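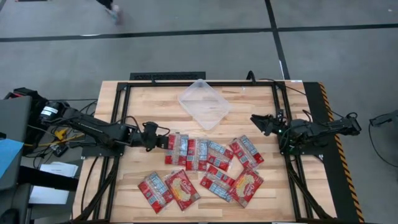 *Red packets out, bin still empty, left arm at the top row.*

11/30/25

Sunday and I went in anyway. Quick notes before I fall asleep, will regret it otherwise.

Gruvetti fingers on the left arm, Drillholm fingers on the right. That was the whole plan for the day and we mostly stuck to it. Yannick wanted to swap to the Ukimska controller at the same time and I said no, one thing at a time, or we'll never know what changed. He sulked till lunch. Fair enough, he'd carried the box up two flights.

The job is the dull one. Flat food packets on the bench, all red, laid any which way, mostly backs up and a couple with the noodle picture showing. Pick, drop in bin, next. I keep laying them out too neat without meaning to. Two rows again today. Had to make myself twist a few and push some close together so they nearly touch, that's where the trouble is. A packet on its own is easy. Two packets kissing and the finger goes in between and shoves both.

Gruvetti: long thin tips. Slides under an edge nicely if the edge is lifted even a hair. If the packet lies dead flat it just plows it along the wood. Went all the way to the bin with one, like a broom. Yannick laughing so hard he missed the stop button. Then on the third round it did the upright ones cleanly, no fuss, and I thought great, solved, and then the next round it did none of them. Same layout! Or I thought the same layout. Should be taking a photo of every start and I am not doing it. DO THAT TOMORROW.

Drillholm: wider, softer, grips the middle. Pinches the back seam and lifts from there, which I like, the seam is a free handle. Problem is the fronts. No seam, shiny, it closes on nothing and comes up proud as anything with air in its hand. And then it goes and "drops" it in the bin. Needs some kind of check that it's holding something. The current reading ought to show it but the numbers jump around so much I don't trust a threshold yet.

14 drops by the time we quit. Not going to split them up by side tonight, it's all in the log. My gut says Drillholm slightly ahead but my gut also picked the last set, and those are in a drawer.

Turned the bin cornerwise to the rows. Yannick's idea, gives each arm a flat side facing it more or less, instead of both of them fighting over the one long edge. Better, I think. Less elbow. The right arm still folds itself up tight when it has to work close in and the cable loop at the base worries me. Nothing snagged today. Need a proper tie on it before we run anything overnight.

Oh and seeing a clear-ish bin from overhead is a pain. Wood shows right through the bottom so the camera view keeps wanting to treat the inside as more table. Poulain said on the phone they can send a solid one, blue or gray. Asked for blue. Should arrive whenever. Also asked them about the coated pads and got the price, 3,000 for the full set, and I said I'd call back, which means no.

Speeds. Started at the slow setting, bumped it up after lunch, bumped it back down when the left arm clipped the bin rim. No damage, just a nasty noise. The slow setting is really very slow. You could read a magazine between picks. But everything I learned today I learned at slow, so.

Things I want to remember
- left wrist has a tiny wobble again, tighten
- close angle on the Drillholm is too wide at start, knocks the neighbor packet before it even grips
- try coming in from the seam side on purpose, not just when it happens to line up
- swap sides!! we've only compared fingers AND arms at once, the left arm might just be the worse arm. Thought of this on the bus home. Annoyed
- left side of the bench is a rats nest, papers and wires all over, clear before Yannick's boss sees it

That swap thing is bugging me. Half the day might be about the arm and not the fingers. Texted Yannick, he wrote back "Bouvier's law" and nothing else. I assume that means he'd thought of it already and kept quiet because of the controller.

He can have his Ukimska on Wednesday if the swap goes fine. It does look smoother in the demo, but everything looks smooth in the demo. I'd want to see it with packets that are touching. Also the manual is a mess, half the settings have no units.

Deadline's still February. Feels far when I'm in there and close when I'm home.

Ate a cheese sandwich at 4 and called it lunch and dinner. Didn't ring Mom, must tomorow. Hands smell like that bench oil. Alarm set, bed.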